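Fillgate Forum > Robot software > Perception and data

Thread: Soap bar pose is good, yaw flips by 180 degrees before release

ilir_z
Posted Sep 16, 2025
Hello all. I am working on the perception part of a small project we call Hasum. The task is simple to say: pick a bar of soap from the table and put it into a soap tray. The demonstrations come from hand-held grippers, and the policy gets the wrist view, the head view and an object pose from my estimator.

The position of the bar is fine. My problem is the rotation. When the bar is between the fingers, the estimated yaw jumps by 180 degrees, stays there for 2 or 3 updates, and then comes back. The planner receives this and wants to turn the wrist before the release.
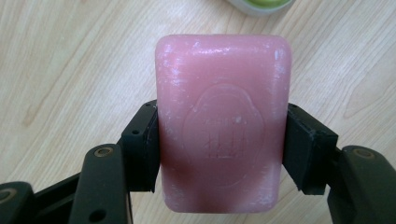 I fit a box model to the mask and then refine with features on the front face. The only features that are not symmetric are in the embossed mark, and it is worn and has very low contrast. When I run the refinement on the held part of the episodes only, it selects the correct direction in 69 percent of the updates. With the bar lying on the table, before the grasp, it is 88 percent.

My questions: would you train a better feature matcher, or filter the output over time? And is it normal that the grasp makes it so much worse?

Ilir Živković

marrow_bit
The grasp makes it worse because the fingers cover the long edges, and your box fit was using those edges. I would not spend a week on a matcher. Put a filter with a prior on angular speed after the estimator and the flips will disappear.

tessel
I don't agree with the filter as first answer. If the wrong mode wins at the first update, a speed prior will protect the wrong mode very well. I had this with Popescu's tracker in June: very smooth output, wrong side up for the whole episode.

Ilir, does the task care which end goes first? A soap bar is a box with rounded corners. If both directions are acceptable in the tray, then declare the symmetry and the problem is gone.

ilir_z
Thank you both. For the tray, no, the direction is not important. I kept the full rotation because I wanted the same estimator for other objects later, where it will be important.

marrow_bit, about the edges: I checked, and you are right for a part of it. The pads hide the middle of both long sides, so the fit has only the top piece and the bottom piece of each edge. But this should disturb the width and the tilt. I do not see how it can select between two directions which have the same outline.

marrow_bit
Fair point. The outline can't choose, so the choice comes from the texture, and the lower half is darker between the fingers. Maybe your features move with the shading and not with the mark. Try normalizing the brightness on the crop before matching.

tessel
Yes, that I would also try. But keep the symmetry setting per object. It is one line in the object file: for soap, a half turn about the face normal is allowed. For a bottle you write something else. The estimator stays common, only the comparison changes.

Also look at what you send from the head view. From there the held object is small and the hand is very near to it.
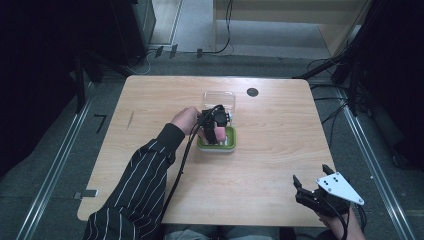
I would use the head view for the tray and the wrist view for the bar, and combine them only at the end, in the table frame. Mixing both in one refinement gives you an average of a good answer and a bad answer.

ilir_z
This is close to what I have, but not the same. I give both views to one refinement with equal weight. I can separate them easily. The tray has a green rim, so the mask from the head view is stable even when the gripper is above it.

One doubt: if I separate the views, every error in the calibration between head and wrist goes directly into the placement. With the joint refinement, some of this error was hidden.

sokberg_dan
Hidden is the correct word — it was not removed, your policy just learned to live with it. In the Sokberg planner we log the difference between the two views at the moment of release and look at it per session. If it has a constant offset, you fix the calibration. If it is random, check the time stamps first. A head camera that is late by even a short time looks exactly like a bad calibration when the hand is moving.

marrow_bit
+1 for time stamps. I still want the filter at the end of the chain, though. Declaring symmetry does not stop small noise, and the wrist will follow the noise.

tessel
With a filter after the symmetry I have no problem. My objection was only to the order.

ilir_z
OK, I will do it in this order: symmetry per object, separate views, log of the difference at release, then a light filter. The brightness normalization I will test separately, so I know which change did what.

sokberg_dan, do you log the difference in the table frame or in the gripper frame?

sokberg_dan
Table frame. We tried the gripper frame before and the plots were hard to read, the offset turned together with the wrist. Keep the raw poses from both views too, you will want to recompute it when the calibration changes.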